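# Mostholm, by the early bus

The bus to Mostholm leaves Treloar at an hour when even the driver seems surprised to be asked for a ticket. I had a seat to myself, a cheese roll and a printed invitation to the open day at the Flenska paper mill, which happens once a year in August and has, according to the poster, "something for everyone". I have been to a lot of things with something for everyone. Usually it's a raffle.

There was a raffle. I'll come back to it.

The mill sits at the bottom of the village where the river bends, and you smell it before you see it, a mixture of wet cardboard and boiled cabbage. Our guide was Ewan Tomoana, who has worked there long enough to have stopped noticing. He handed out ear plugs and hi-vis waistcoats in one size, which fitted a large man near the back and made the rest of us look like children in a nativity play.

We started with the pulper, a steel tub the size of a garden pond in which bales of old paper are beaten with water until they give up. Ewan spoke about it with real affection. It takes 5 bales at a time, he shouted, and it has swallowed a wheelbarrow, two spanners and somebody's lunch. I asked whether the lunch had affected the paper. He thought about this for longer than I expected and said it had been before his time.

From there it's up an iron staircase to the paper machine itself, which is why you come. Thin grey soup goes in at one end, and at the far end, 70 metres on, a sheet comes off on to a reel. Between the two is a great deal of felt, steam and rollers, and a walkway with a handrail too hot to hold. The drying section was built for another mill altogether and bought second-hand when that one shut. A man in our group wanted to know the speed in feet per minute. Ewan gave it in metres per minute, which was 658, and the man worked on the sum all the way to the finishing room.

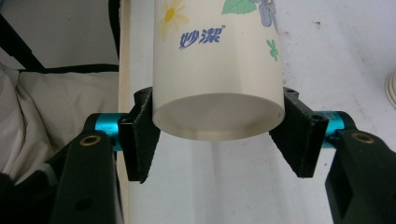 Tea was in the old rag loft, now the canteen, and it was the best-organised part of the day. Two urns, no queue to speak of, and a table of fruit cake cut by somebody generous. If you like your paper cups plain, you'd have to look somewhere other than at the one with the yellow daisy and the violet flowers on its side, a cup that belonged at a christening more than under a poster about crushed fingers. The tea itself was the colour of the river. I had three helpings of cake and regret one of them.

After tea came the part billed as "Make Your Own Sheet". You dip a framed mesh into a vat, lift it level, give it a shake and turn it out on to a cloth. Ewan did this in one movement, like a man flipping a pancake. Mine came out thick at one corner and had a hole in the middle. A girl of perhaps seven, next to me, made a perfect one and then asked if I wanted her to do mine as well. I said no, with dignity, and then yes.

The museum is one room above the weighbridge. It has a case of watermarks, lit from behind, and these are worth the bus fare by themselves: anchors, a hare, a very cross-looking bishop. It also has a long display about the feud with the rival mill at Hislow, which began over a sluice gate and went on for most of a century. The Mostholm side of the story is told in full. The Hislow side gets a small card by the fire exit.

The raffle was drawn in the yard at four o'clock. First prize was a ream of paper. Second prize was 2 reams of paper, which caused some muttering, and third was a bottle of sherry that everyone had plainly been hoping for. I won a ream. It weighs more than you'd think on a walk uphill to a bus stop.

If you're going next year, wear flat shoes, take the earlier tour and leave the woolly jumper at home, as the drying section is like standing in an airing cupboard. Entry is free, though there's a bucket. The last bus back to Treloar goes at ten past five — the timetable in the shelter says quarter past, and I can report that the timetable is wrong.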